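In defence of the slow valve

A few weeks ago I had a water leak under the stairs. It was a small one, and I dealt with it in under a minute by turning a red wheel clockwise until it would not turn any more. The wheel belongs to a gate valve that was fitted before I bought the house. I had not touched it for a long time. It was stiff for the first quarter turn and then it went round.

I mention this because every plumber I have spoken to since has offered to replace it. They would like to put in a lever valve, the sort with a ball inside and a flat handle that moves through a quarter turn. They are quite right that lever valves are quicker, and in most houses they are what I would expect to find now. My view is that the gate valve is being thrown out too readily, and that some of what is said against it is really a complaint about how we look after our houses.

For anyone who has never had one apart, a gate valve is a simple thing. There is a wheel on top. The wheel turns a stem, and the stem raises or lowers a wedge inside the body. When the wedge is up, water runs straight through. When it is down, it sits across the pipe and the water stops. It takes several turns to go from one to the other. A ball valve has a ball with a hole through it, and a quarter turn of the lever lines the hole up with the pipe or puts it crossways.

The case against the gate valve goes like this. Leave it open for years and scale builds up on the stem and in the seat. Then, on the one night you need it, the wheel won't move, or it moves and the wedge doesn't shut properly, or the stem snaps and the wheel comes off in your hand. All of this happens. I have had a wheel come off in my hand, in a rented flat, with water coming through the ceiling light. I do not want to pretend otherwise.

But a ball valve left alone for years can seize as well. I have met two that did. With a long lever you can put a good deal of force on the thing before you notice, and if something gives then you are no better off than I was in the flat. The trouble in both cases is that the valve was fitted, painted round, boxed in behind a bit of board and then forgotten.

I put this to Donnie Tennant, who fitted heating systems for most of his working life and taught me what little I know. He disagrees with me on nearly all of it. He would have a lever valve on every main in the country. He did grant me one thing, that a customer with a wheel tends to shut it slowly and a customer with a lever tends to slam it, and that he had been called out to a fair few banging pipes over the years.
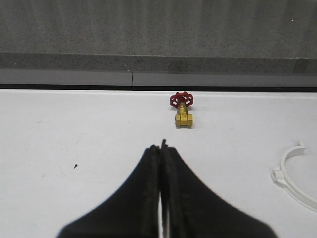 A small brass gate valve with a red handwheel.

Slowness is the part I would stand up for. Water in a pipe has weight and it is moving. Stop it all at once and it knocks. Stop it over six or seven turns of a wheel and it has time to settle. In a small house this may never matter much. In a long run of old pipe, with joints made by people who have since retired, I would sooner have the wheel.

There is also the matter of knowing what it is. A red wheel on a yellow body, in a dark cupboard, with a torch in your teeth, says "turn me" to almost anyone. My neighbour found mine when I was away in June, with no more instruction than "the red thing under the stairs". Levers come in red too, I know, and in blue and yellow and black, and the lever will tell you at a glance whether it is open or shut, as it lies along the pipe or across it. A wheel does not tell you that. You have to try it. I count this as the best argument on the other side, and I have no answer to it apart from a luggage label tied to the pipe with OPEN written on it.

What I will not accept is the argument from price. Telmo Escobar, who runs the trade counter where I buy my bits, keeps both kinds on the same shelf, and for the small sizes the difference would not buy you a sandwich. The cost is in the fitting. Taking out a sound valve means draining down, cutting, cleaning up the pipe, making two new joints and hoping that the disturbance hasn't upset an older joint further along. If the old valve works, that is a lot of bother to go to for a different handle.

My position, then, is a modest one. If you are building a new house, or the pipe is already cut, put in a lever valve by all means. I would probably do so myself at the kitchen end, where the pipe is short and hands are usually wet. If you have a gate valve that turns and shuts, leave it where it is and use it. Twice a year, close it fully, check at the cold tap that the water has stopped, and open it again. When it is fully open, bring it back half a turn, so that it isn't jammed hard against its stop. Put a drop of silicone grease where the stem goes in if it squeaks. If it weeps a little at the stem afterwards, nip up the gland nut gently with a spanner and see whether it dries. If it will not shut, or it takes real force to move, then you have found that out on a quiet Saturday and can ring someone.

And take the board off the front of it. I have seen a stopcock behind a fitted wardrobe, screwed shut with eight screws and painted over. Whatever sort of valve was in there, the family who lived with it did not really have one.

I have kept mine. The leak was a washer on the pipe to the outside tap, and I changed it that same evening with the red wheel shut.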